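How to Clean and Care for a Slot Toaster

By Nimal Pathirana

A toaster that smells of burning on every cycle usually has old crumbs in the bottom. Cleaning it takes little effort and needs nothing you don't already have in the kitchen. The steps below work for most pop-up models, with one long slot or several short ones. If your manual says something different, follow the manual.

What you need

A soft pastry brush or a clean, dry paintbrush
Two cloths, one damp and one dry
Dish soap
Baking soda
White vinegar, if the outside is metal
A sheet of newspaper

Before you start

Unplug the toaster and let it cool all the way down. If you made toast for a full house this morning, leave it until after lunch. Do not put a knife, fork or skewer in the slot, even with the plug out. The heating wires are thin and bend easily, and a bent wire can touch the carriage.

Step 1. Empty the crumb tray

Spread the newspaper on the counter and set the toaster on it. Most trays slide out from the back or the side. Some older ones are a hinged door on the bottom, held by a small catch. Tip the crumbs out, then wash the tray in warm soapy water. Soak it for 8 minutes if there is melted cheese or sugar on it. Dry it completely before it goes back.

Step 2. Clear the slot

Turn the toaster upside down over the newspaper and shake it gently. Turn it over, brush down the inside walls with short strokes, and shake it again. Raisins are the worst offenders. They stick to the carriage and char there, and you may need to go back to them with the brush a few times.

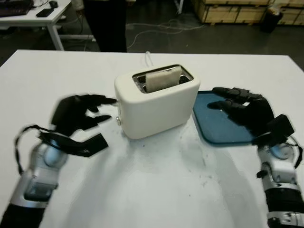
A single wide slot with a slice of bread standing in it.

Wide slots collect more than narrow ones, mostly from bagels and thick homemade bread. Lamduan Wattanapong ran the breakfast room at the Onsri guesthouse for years and brushed hers out every evening. At home, every two weeks is plenty.

Step 3. Wipe the outside

Wring the damp cloth out well. It should not drip when you squeeze it. On painted or plastic bodies, use a drop of dish soap and wipe from the top down. On bare metal, a little vinegar on the cloth takes off fingerprints.

For brown marks near the slot, mix baking soda and water into a thick paste – a teaspoon of powder is enough – and rub it on with a fingertip. Wipe it away with the damp cloth and finish with the dry one. Skip scouring pads. They leave scratches on a matte surface that will not come out.

Knobs and levers get greasier than the rest. Go around them with a corner of the cloth and keep water out of the gap behind them.

Step 4. Put it back together

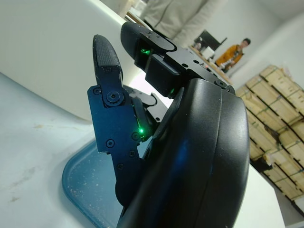 Pletden Home Notes, Issue 4, page 8

Slide the tray in until it clicks or sits flush. Wait an hour before plugging the toaster in if you used any water on the body. Then run it once, empty, on a low setting with a window open. A faint smell on the first run is normal. Smoke is not – unplug it and check for crumbs again.

Common problems

The bread will not stay down. On many electric toasters the catch only holds when the power is on, so check the plug first. After that, look for crumbs around the carriage.

One side is paler than the other. Try a slice in a different position. If the same side stays pale, a heating wire may have failed, and replacing the toaster is usually cheaper than a repair.

The cord feels hot or looks cracked. Stop using the toaster.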